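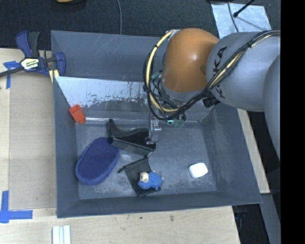 Buying a bin-picking cell: frequently asked questions

Clavier supplies and commissions single-arm picking cells from its workshop in Gastville. The answers below apply to cells ordered after April.

What is included in the base price?

The arm, controller, gripper, hose and cable dress, one steel bin, and two days of commissioning. The table, guarding, compressed air supply and overhead camera mount are quoted separately. Freight to Clanddale and other regional centres is charged at cost.

Can we use our own bins?

Usually. Send us one before you order. Sloped walls are preferred, as items settle toward the floor where the gripper can reach them. Vertical walls deeper than 60 cm require a longer tool and a revised quote.

Does the bin have to be fixed down?

Yes. A bar clamp on the rim is adequate for trials. Tape marks on the tabletop let staff return the bin to position after cleaning. For production, budget for a bolted locating plate.

How long does a bin last?

Treat the bin as a consumable. Paint wears first on the sloped walls and then on the floor, and a chipped, scraped wall is normal on a bin in regular service. Worn paint does not affect the warranty. It can affect vision, so recalibrate if bare patches become reflective under your lighting.

What items should we supply for the acceptance test?

Up to 30 items from your actual range. Mix hard and soft goods. A drawstring pouch, a fuzzy-surfaced item, a small toy figure and a hollow plastic scoop will tell you more about a gripper than a carton of identical blocks. Include at least one item that tends to come to rest in a corner, and let some items lie on top of others.

Which spares should be in the first-year budget?

Gripper fingertips, one length of hose, cable ties and a spare connector for the tool side. The dress pack flexes with every cycle and is the most frequently replaced assembly. A fingertip set is $1885. We recommend holding 2 sets on site.

Do we need a larger arm than the payload suggests?

Often. Add the mass of the gripper, hoses and brackets to the heaviest item, then check reach to the far corners of the bin with the wrist tilted. Reach at the corners is the usual limit.

Can the cell be leased?

Yes, through Đinh Equipment Finance. Terms are set by the lessor. Spares and recalibration visits are excluded from the lease and should be carried as operating costs.

Is electrical work included?

No. A licensed electrician must install the supply and isolator before our technicians arrive. A second visit caused by an incomplete supply is invoiced at the standard labour rate.

Page last revised Saturday, October 5, 2024.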